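Search this site Search Go Advanced search

Dish rack

A dish rack, also called a dish drainer or drying rack, is a frame that holds washed dishes while water runs off them and the remaining moisture evaporates. Racks are found beside sinks in homes, dormitories, small cafes and break rooms. They range from a folding row of bars to tiered stands with separate sections for cups, cutlery and pans.

Construction

Most racks are made of wire, plastic or wood. Wire racks are the most common. The wire is bent and welded into a grid and then plated, painted or dipped in a coating. Black coated wire came into wide use in household goods after 2000, and it remains a usual finish alongside chrome and white. Where the coating chips, the steel under it can rust, most often at the welds and at the feet.

A typical rack has a base of parallel slats or bars on which plates stand on edge. Some designs add a tall upright section at the back. The upright keeps large plates from tipping and gives a place to lean trays, cutting boards and shallow baskets. The Costthorpe pattern is a high-backed rack of this type, sold with 17 slots in the base. The Grakenia pattern is lower and wider and has no back.

Baskets and other woven pieces

Bread baskets and fruit baskets are often washed along with the dishes. Baskets with a tight weave hold water between the strands and drain best when stood on one long side, with air reaching both faces. Those made of plastic strands may be rinsed under the tap and left on the rack. Baskets made of natural cane or rattan are usually wiped with a damp cloth instead, as soaking weakens the strands. A basket with a raised rim can trap water under the rim, and is sometimes turned over halfway through drying.
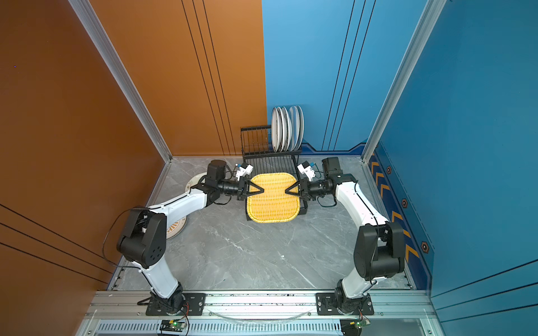 A yellow basket with a rattan-like weave, held in front of a black wire dish rack.

Placement

A rack needs a level surface that water will not harm. Stone and stone-patterned counters are common choices, as are the drainboards built into some sinks. A tray or mat is placed under the rack when the surface has no slope toward the sink. Trays with a spout empty themselves; flat trays have to be tipped out by hand.

Clearance above the rack matters as well. Forty centimeters is often given in fitting guides as a comfortable height between the counter and a wall cabinet - less than that, and tall pieces have to be lifted out at an angle.

Cleaning the surroundings

Crumbs, food scraps and grit tend to collect near a draining area, above all where a counter meets a wall, a window or a metal strip. Grooved metal sections, such as the tracks of sliding doors and windows, are harder to keep clean than flat surfaces. The channels hold dust, and a brush or felt seal next to them can catch more. The usual method has these steps:

Loose dirt is lifted out with a dry brush or a vacuum nozzle.
Stuck dirt is softened with warm water and a little dish soap, left for two minutes.
The grooves are worked with a narrow brush or a cloth wrapped over a flat tool.
The track is dried, and the seal is left to air.

Dry removal comes first, as wetting loose grit turns it to paste. 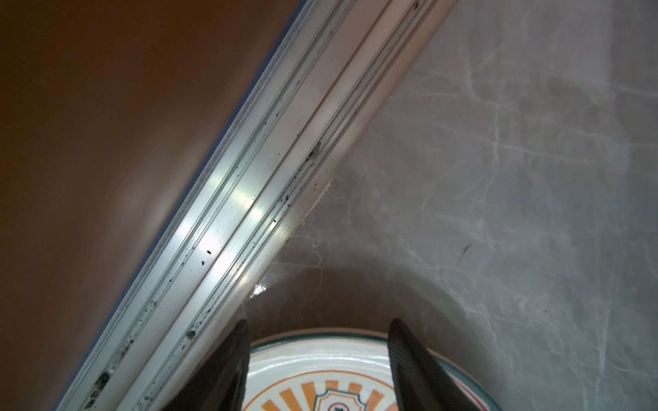

Dark debris in the grooves of an aluminum rail beside a grey marble-patterned surface.

Loading

Plates are placed on edge, all facing the same way, with a gap between them. Bowls are tilted with the open side down. Heavy pieces go low and toward the middle so that the rack does not tip. The Furtado rack has a raised center bar for this purpose, while the Bostach rack relies on wide feet.

Small specks left on a rim after washing are easier to see on pale glazes than on dark ones. They are generally rinsed off before the plate is racked, since food that dries in place has to be scrubbed.
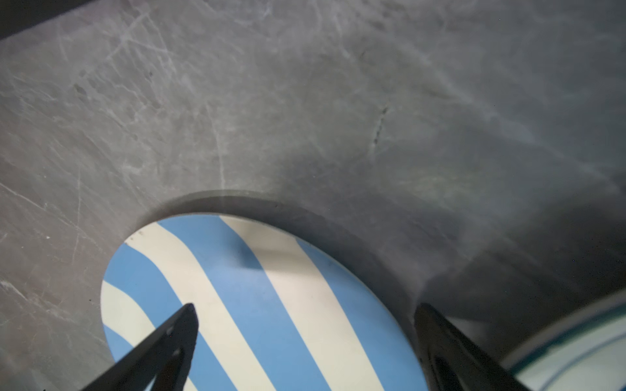
How long should dishes stay in the rack?
Until they are dry to the touch on both sides and along the foot ring. Plates stood well apart dry much sooner than plates that touch.

Related articles
Drainboard
Dish towel
Plate rack
Sliding door track
Wicker

17 shares 2 comments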